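3.2 Surfaces and glare in shared sitting areas

The second group of rooms in our study are the shared sitting areas on the ground floor of residential buildings. These rooms are used by people who wait, read or work for a short time, and they are rarely planned as workplaces. We visited 17 of them between the first and the second round of interviews. In each room we noted the main table surface, the position of the lamps and windows, the plants, and the openings for air in the floor or in the lower part of the walls.

Most residents told us that they choose a seat by the light and only later think about the chair. This agrees with the earlier work of Urrego in the Pacheco building, where people moved away from a polished table in the afternoon even when the other tables were already full. In our interviews the word "shiny" was used often, and almost always as a complaint. A smaller group liked the polished wood very much - they said that it makes the room feel like a home and less like an office.

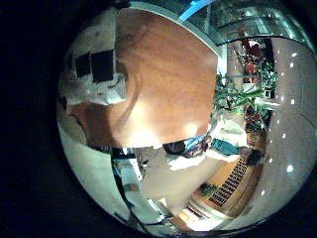
Figure 4. Sitting area with an orange-brown wooden surface, a leafy plant and small white lights along a pale curved wall. A bright spot of glare is visible on the wood.

We separate two kinds of glare. The first kind comes from daylight and changes during the day, so people can wait until it goes away, or close a curtain if there is one. The second kind comes from lamps and stays in the same place the whole evening. Residents of the Rarberg house described the second kind as more tiring, although our light readings on the table were lower in the evening. The highest reading at noon was 900 lux, and no person sitting there at that time complained. We think that the expectation of the user has a part in this. A strong light from a window is accepted, while a weaker reflection from a lamp is seen as a mistake of the planner.

Small point lights along a wall, of the type visible in Figure 4, need a separate comment. They give little light for reading. Several residents still named lights of this type when we asked what they remember of a sitting area, and in the Midovell house they were named before the furniture. For this reason we kept them in the list of room elements, with their own code.

Floor grilles were more difficult to code. In the first version of the list we put them together with heating, but in two houses they served only for ventilation. After a discussion between the coders they received a neutral name, "floor opening", and the material from the earlier visits was coded again. Plants placed near a floor opening were coded as well, since residents in Nedon asked if the moving air is bad for the leaves. We have no data to answer this question.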